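2024-06-27

Up at half past five because the swifts were screaming past the window and I couldn't bear to miss it. They're back under the eaves on the north side, same gap as last year, and I stood on the landing in my socks with a mug of tea going cold and watched them go in and out for ages. I'd half convinced myself they wouldn't come, what with the new guttering.

Today was the walk! I've been going on about it since November, when Pramila first spread the old parish map out on her kitchen floor and we saw the line of the packhorse road going straight over the top from Warthorpe, and not a scrap of it on the modern one. Fifteen miles if you do the whole thing. We did the whole thing.

Met the others by the chapel. Pramila had her good boots and the map in a plastic sleeve, Knut had a rucksack big enough for a week in the Alps, and Åsmund turned up in plimsolls. Plimsolls! He said they'd been fine on Sunday-school outings when he was ten. They were not fine. More on that later.

The first stretch is just lane, high hedges both sides, dog roses everywhere and the honeysuckle right at its best. I kept stopping to stick my face in it. Then you go through a gate that has to be lifted and walked round, and suddenly there's the hollow way, sunk down between banks taller than Knut, with the stone still showing underfoot. You can put your boot in the dip worn along the middle. All those ponies, one behind another, with salt and wool and whatever else on their backs! I got quite carried away. Pramila says the stone was most likely relaid in the 1700s and I should calm down, but she was grinning as well.

Lost the route completely on the moor. The map shows a boundary stone and we cast about in the bracken for it, getting soaked to the thigh from the dew, and then Knut sat down on a rock to retie his laces and it was the stone. There's a letter W on the side facing north, very worn, you feel it better with your fingers than you see it. I made everybody have a go. Below it there's another mark that might be a cross or might just be weather. I've written to Hauke Steinbach about it, he'll know or he'll know who to ask.

Lunch by the stream: cheese and pickle, two boiled eggs, and Imke's ginger cake, sent along in a tin although she couldn't come herself. I'm going to beg her for the recipe. I think there's marmalade in it. A dipper was working the stones just upstream the entire time, bobbing and bobbing, and went right under more than once. I could have stayed all afternoon.

And then the bridge. Oh, the bridge! I'd read about it and still wasn't ready. One single arch with hardly any parapet, so the packs could swing clear on either side, and so narrow that Knut's ridiculous rucksack nearly brushed both edges. It has ferns growing out of the joints and it hums a bit when the water's up. There's no mortar that I could find on the downstream side, though Pramila thinks it's simply washed out. We went over it four times, for the pleasure of it, and Åsmund lay on his front and looked at the underneath and shouted up a report.

He has two blisters the size of pennies, one on each heel. Knut had plasters somewhere near the bottom of the rucksack, so we had to unpack half the week in the Alps to get to them.

I've been trying to work out ever since how the thing stays up. Åsmund explained it on the way down, all about the weight going sideways into the banks, and I nodded a lot. Uprights I understand. You stand two things up and put something between them or across the top and there you are. It's the curve that gets me. 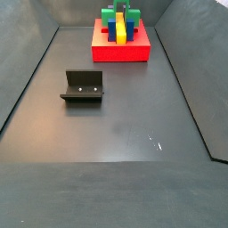 Two blue uprights, a yellow one between, red base. My level of engineering!

I shall get a proper book about it from the library. Pramila says there's a decent one with drawings of the wooden frame they built first, to hold the stones until the last one went in.

Home by seven, legs like string, sunburnt on the back of the neck where I always forget. Bath, beans on toast, then out again to see the swifts in. I counted wrong every time and gave up and just enjoyed them.

Must remember: ring Imke about the cake. Return Knut's spare gloves. Look up whether the road carries on east past Warthorpe, because there's a field called Salter's Piece on the old map and I have a very strong feeling about it. Pramila is free again the week after next and I've already told her to keep it clear.

Moon's up. Bed.

26 likes | 2 comments | Share this entry
Contact | © Warthorpe Walking Diary | Back to top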